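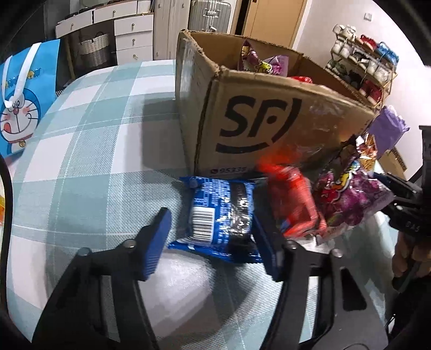

4. Setting up a tournament

This section covers creating a basketball tournament in Cilia, from the first screen through to a published draw. You need an Organiser or Administrator login. Scorer logins can open a tournament but can't change it.

Before you start, have the team list, the court names and the start time of the first game. Teams can be added later, but adding one after the draw has been made means making the draw again (see 4.4).

4.1 Create the tournament

1. From the Home screen, select Events, then New Tournament.
2. Type a name. The name appears on the public page and on printed score sheets, where anything longer than two lines is shortened.
3. Choose a format: Round Robin, Knockout, or Pools then Knockout.
4. Choose the age group and division. If your division isn't listed, select Other and type it in.
5. Enter the venue and the number of courts.
6. Select Save.

The tournament is now a draft. Drafts can't be seen by the public or by team managers.

Note: The format can't be changed once the first score has been entered. To change it after that, copy the tournament and start from the copy.

4.2 Add teams

Teams can be typed in one at a time or brought in from a spreadsheet.

To type them in:

1. Open the tournament and select Teams.
2. Select Add Team.
3. Enter the team name, a short name of up to 12 characters for the scoreboard, and the manager's email address.
4. Choose the singlet colour and the alternate colour.
5. Select Save and Add Another, or Save if you have finished.

To bring in a spreadsheet:

1. Select Teams, then Import.
2. Download the blank template and fill it in. Don't rename or move the columns.
3. Save the file as CSV and upload it.
4. Check the preview. Rows with a problem are marked in red and will be skipped.
5. Select Confirm Import.

An import file can hold up to 1,000 rows, players included. Split larger files and import them separately.

Caution: Importing the same file twice creates every team twice. If this happens, select Undo Last Import before doing anything else. Undo is not available once you leave the Teams screen.

4.3 Courts and game times

1. Select Schedule, then Courts.
2. Name each court the way it is signed at the venue.
3. Enter the first tip-off and the latest finish for each day.
4. Under Game Length, enter the periods, the minutes per period and the half-time break.
5. Enter the changeover time between games.
6. If a court is not available for part of the day, select Block Time and enter the hours.

Clock type is set here as well. Running Clock is the default. If you choose Stopped Clock, increase the changeover time, as Cilia doesn't allow for stoppages when it works out the timetable.

4.4 Make the draw

1. Select Draw, then Seeding.
2. Drag the teams into order, or select Random.
3. If two teams share a coach, tick Keep Apart and choose both. Cilia will not put them on court at the same time.
4. Select Make Draw.
5. Look through each day for gaps and back-to-back games. Drag a game to move it. A game that clashes turns orange.
6. Select Lock Draw.

In a Round Robin with an odd number of teams, one team has a bye each round. With 13 teams, every team has one bye over the full competition.

Caution: Selecting Make Draw a second time clears all games moved by hand, including those on a locked day.

4.5 Connect the scoreboard

Skip this step if you score on paper.

1. Turn on the Vulex scoreboard controller and wait for the steady green light.
2. On the scoring tablet, open Settings, then Scoreboards.
3. Choose the controller that matches the court and type in the code shown on its display.
4. Select Test. The home and visitor scores should both show 88.
5. Repeat for each court.

If the test fails, check that the tablet and the controller are on the same network. Guest networks at many venues block the connection.

4.6 Publish

1. Select Overview and check that there are no items under To Do.
2. Select Publish.
3. Choose whether to email team managers now or later.

Changes made after publishing show on the public page within 2 minutes. Managers are only emailed again if you select Notify.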